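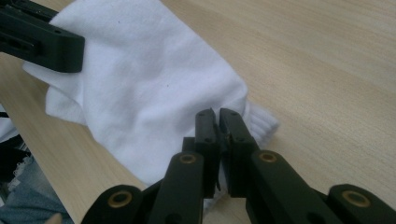 ## White socks, and what I do with them now

Thu 8 August

I have been putting off the sock post for ages, mostly because it makes me sound like somebody with very little going on. But Elin Gape asked me twice last week how I fold mine (she has just moved into the flat above the bakery and has one drawer, ONE, for everything) so here we go.

My background in socks is not distinguished. For years I did the ball, where you put two together and turn the cuff inside out over the lot. My mum did it, her mum did it, and every pair I ever owned went baggy round the ankle by Christmas. Then Etelka Lengyel came to stay and did a wash for me while I was at work, bless her, and I came home to a drawer full of little flat parcels standing up in rows. I've never gone back!

So, the Etelka method, as best I can write it down:

- Clear the table. I use the pale one by the window, as the bed is too squashy and everything slides into the middle.
- Lay one sock out and smooth it from the cuff down to the toe with the side of your hand. Terry ones fight you a bit. Keep going.
- Put the second on top, heels the same way.
- Fold the toe up to just short of the cuff, then fold again, and tuck the last bit into the top one's ribbing. Don't turn the ribbing inside out, that's the old way creeping back in.
- Stand it up in the drawer. If it falls over it wants more neighbours.

Ankle socks only need the one fold. Walking socks I roll, and I don't care who knows it.

The thing that still gets me is matching the white ones. I've bought white socks from all sorts of places over the years, including a multipack from the Qureshi stall on the market that I loved and have never been able to find again, and they all look identical until you put them next to each other in daylight. Then one is longer, or the ribbing is finer, or it's gone that bit fuzzier than its partner. Jucélia Meireles sews a tiny stitch of coloured thread inside each cuff, which is lovely, but I know myself. I pair by cuff first and then by length, and anything left over goes in the old Alix shoebox on top of the wardrobe to wait.

The shoebox gets looked at in September, when the summer things go away. Last year I got four pairs out of it - I was thrilled - and the rest went for dusters. A single sock over your hand is brilliant for skirting boards and blinds, by the way, much better than the fancy cloths.

Elin, bring your drawer measurements on Sunday and I'll lend you the dividers. I'm doing pillowcases next, as Sobia Talpur has strong opinions on those and I've promised her she can have a say.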